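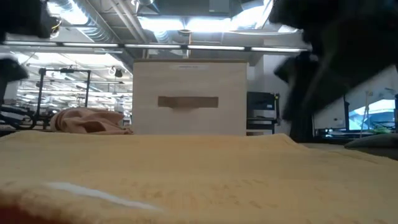 Yellow towel, pink towel and the box, Govport set

Govport Towels and Box: README

Version: second release, November
Room: Farkau, ground floor
Contact: through the Gallardo project page

What is in this set

Govport is a collection of pictures and written notes on one small household activity: taking towels from a heap, folding them and putting them in a storage box. It has 300 sequences. From these we selected 3,000 still pictures, and there are 3,000 short notes in English, one for each still. The notes describe the state of the cloth in simple words, for example "heap", "one fold done, corners do not meet" or "in the box, edge hanging out".

The items

Yellow towel. Soft, with a light nap. In the notes it is always called "yellow", also where the light makes it look golden or mustard. Please do not split it into two classes.

Pink towel. The color is dusty and goes a little to brown in shadow. First release notes say "rose" in a few places. We corrected those we found.

Gray cloth. Dark gray, and thinner than the towels to the hand. It is called "cloth" in all notes, never "towel".

Box. Off-white fabric storage box with a handle slot in the front, open at the top. The notes use "box", not "basket" or "bin".

All three textiles were washed 14 times before the first sequence — new towels keep the fold lines from the shop, and we did not want these lines to help anybody.

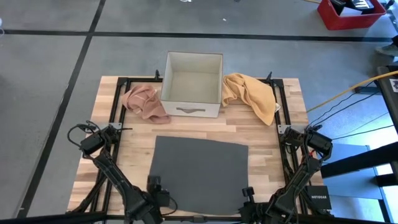 Marit Solvenko

I wrote the notes and I also made the rules for them, so mistakes in the wording are mine. The table is a light wooden one and it stayed the same for the whole set. The order of the items on it changes between sequences. Sometimes a towel starts next to the box, sometimes it is spread in the front part. A sequence ends when the last item lies inside the box or when the time for it is over. Unfinished sequences are kept and have the word "open" in the status column.

Files

notes.csv — one line per still, with sequence number, item, state, note
sequences.csv — start order of the items, end status
stills — folders by sequence number
wordlist.txt — all the state words which are allowed

How the states were decided

"Heap" means that no edge of the cloth can be followed from one corner to the next. "Flat" means that most of the surface touches the table, and small waves are permitted. "Folded" needs two layers with edges near each other. I was strict with "folded" in the beginning and less strict later, and on a Wednesday afternoon I went back over the early part and made it equal. Some differences have surely remained.

For the gray cloth the corners have their own column. A corner is marked "visible" only if both sides which meet there can be seen for some length.

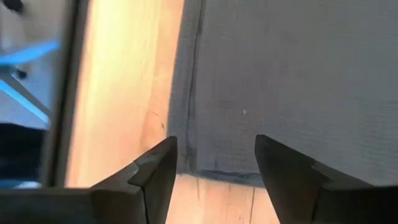

If one of the two sides is hidden after a short distance, it still counts as visible, but the note then says which side. The hem is a good help for this. Along the side and along the bottom it gives a darker line, and where the two hems meet the material is a little puckered. I used the hem line to decide direction when the weave alone did not tell me enough. Small light spots on the cloth are ignored. They are lint or thread, I did not try to separate these.

Known problems

The pink towel is underrepresented in the state "flat". In the heap state it is often placed close to the box, so please check that your results do not depend on this neighborhood.

Sequence folders are numbered in the order of import. This is not the order in which they were made.

The word "edge" in the notes can mean the edge of the cloth or of the box. In the second release I write "box edge" where it is the box, but the older notes were changed only partly.

Use

You may use the set for teaching and for research. If you publish, write "Govport Towels and Box, Clesell" and the release. Corrections to the notes are very welcome. Send the sequence number, the still and the new wording, and I will include them in the next release.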